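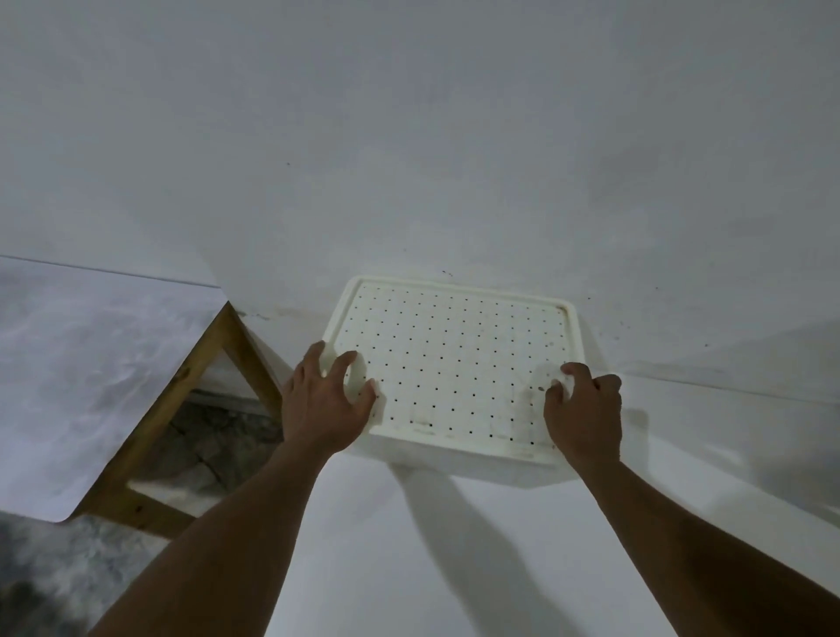
Claims that tidy storage cuts household food waste rest on thinner evidence than their popularity suggests. Most of the trials we reviewed asked people to recall what they threw out, and recall is poor. A tray with a raised rim and rows of small square holes in its floor, like the one held in Figure 1, is often sold on the promise that air moving through it keeps food fresher. We found no trial that tested such a tray against a plain one. The Cleker survey comes closest, but it lumped trays, tubs and baskets under a single heading, and its 35 households were all keen enough to sign up unpaid. 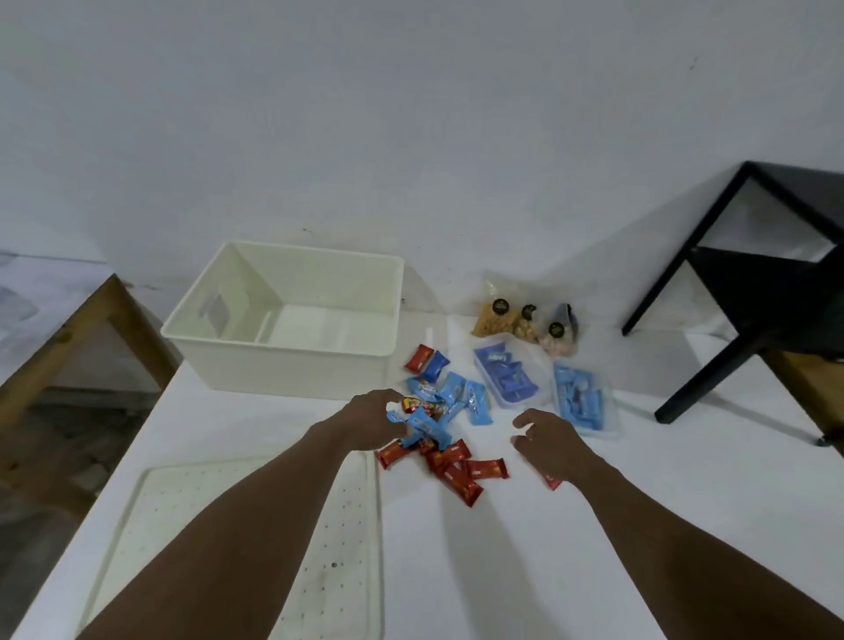 By the Drolthorpe Household Waste Group
Working paper, revised 4/13/19

4.2 What the storage trials measured

The Fitzsimmons trial ran for 14 weeks and reported that homes given open bins wasted less snack food than homes left alone. We are not convinced. The homes with bins also got a weekly phone call, and a phone call alone may change behaviour. Nor did the authors weigh anything before the trial began, so there is no baseline to speak of. Wrapped sweets, which keep for months wherever they are put, made up a large share of the items logged. Counting them as food "saved" flatters the result.

Zenwood did use kitchen scales, and we give it more weight for that. Its effect was small – roughly 4 per cent – and had faded by September, when the second weighing took place. The authors put this down to the school holidays. It could as easily be the novelty wearing off.

Figure 1. Storage ware and packaged snacks of long shelf life, including individually wrapped bars and a clear bag of salted broad beans (Kacang Koro Asin). 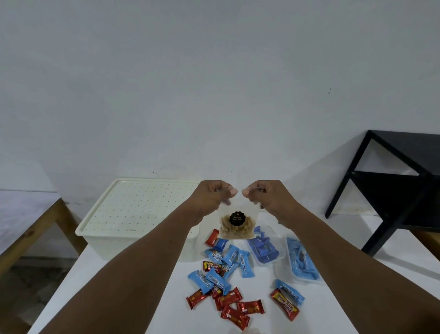 4.3 Limits of self-reported waste

Diaries have their own trouble. In the Cleker survey, 50 per cent of entries were filled in at least a day late, and no check was made against the contents of the bin.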